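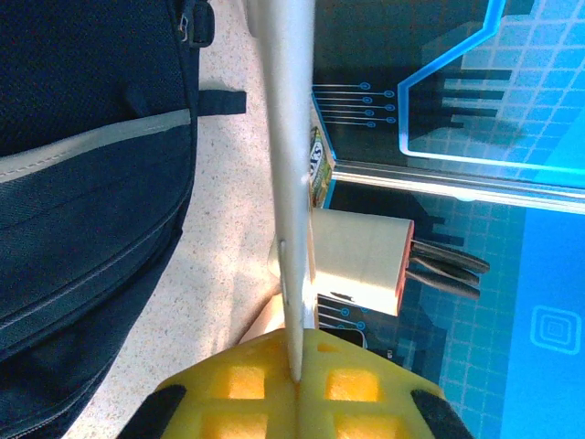
Schools should bring back lockers

When Grirkden Middle School was renovated, the lockers went first. The hallways were wider afterward, the noise between classes dropped, and the district saved the cost of replacing broken doors. I supported the plan at the time. I have a daughter there now and I think it was a mistake.

Students carry everything all day. A math book, a binder, gym clothes, lunch, a laptop and its charger, and from November on a winter coat as well. I put my daughter's bag on the bathroom scale in August, in the first full week of classes, and it came to 17 pounds. She is in sixth grade and not tall.

The usual answer is that books are online. Some are. Her science teacher still wants the printed book in class, and I don't blame him, as the online version logs students out and the diagrams are hard to read on a small screen. The laptop was supposed to replace the books. It got added to them.

The other answer is that kids didn't use the lockers anyway. Kausar Shaikh, who taught there for years, told me this was partly true. Students had 5 minutes between classes and the lockers were often at the far end of the building. That sounds to me like a scheduling problem. Give them 6 or 7 minutes and put the lockers near the classrooms.

Grirkden has 1,025 students and I understand that a locker for each one is expensive. Start with the sixth grade, or let two students share. Shelves outside the gym and the music room would help too, and they could go up over a summer.

The school board takes up next year's building budget this spring. Parents who want lockers on the list should write in before then. I already have.

Filipa Quintela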